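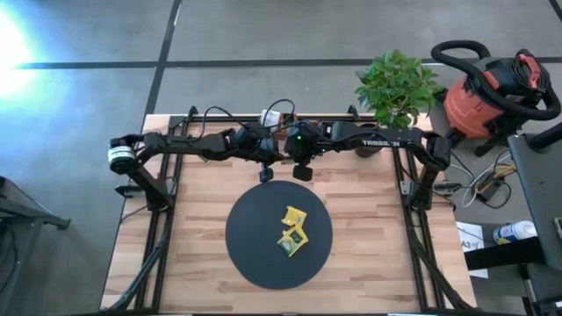 Station A3, head camera. The two yellow pieces on the gray mat, gripper open over them.

6/3/22

Task for today: pick up one yellow piece from the mat while the other one is touching it. We had plenty of demonstrations with a single piece, but the policy trained on those goes to the middle between two pieces and closes on nothing. So I wanted examples where they lie close together or overlap a little.

Count at the end of the day: 191 episodes kept. Target for this task is 2,000, so it will take us well into August if we continue only on this station.

Settings. Same arm and same table as in the Cusport set. Episode limit is 30 seconds. I tried a shorter limit first, but when the fingers push the lower piece away you need time to come back, and I want those corrections in the data. Please do not delete an episode only because the first try missed. Delete it if the piece leaves the mat or if the operator stops moving for a long time.

Placement. I put the pieces by hand, turned differently each time, and I noticed that I nearly always put them toward the far side of the mat. It is easier to reach there from where I stand. The batch is not balanced for this reason. Tomorrow I will use the position list from Greltby, it is boring but it is fair. Also we should change which piece is on top. I forgot this for the whole first part of the session.

Grasping. Flat pieces are difficult for these fingers. What works best for me is to come down a little to one side, touch the mat very lightly, then slide and close. If I come straight down I mostly press on both pieces together. I had 3 stops from the overload protection on the left finger, all from pressing too hard on the mat. After each one I homed the arm again and threw away the episode.

Software. The Softić recorder wrote the wrong task name in the first folder (it kept the name from the last session). I corrected it in the metadata file, the folder name itself is still old. Somebody who knows the Tridness upload script, please check if it reads the folder or the file — I did not want to upload before this is clear.

Still to do:
Upload, after the check of the name.
Train a small policy on the kept episodes plus the single-piece set, and see if it still goes to the middle.
Ask if we can have a thicker mat. A softer surface would forgive more.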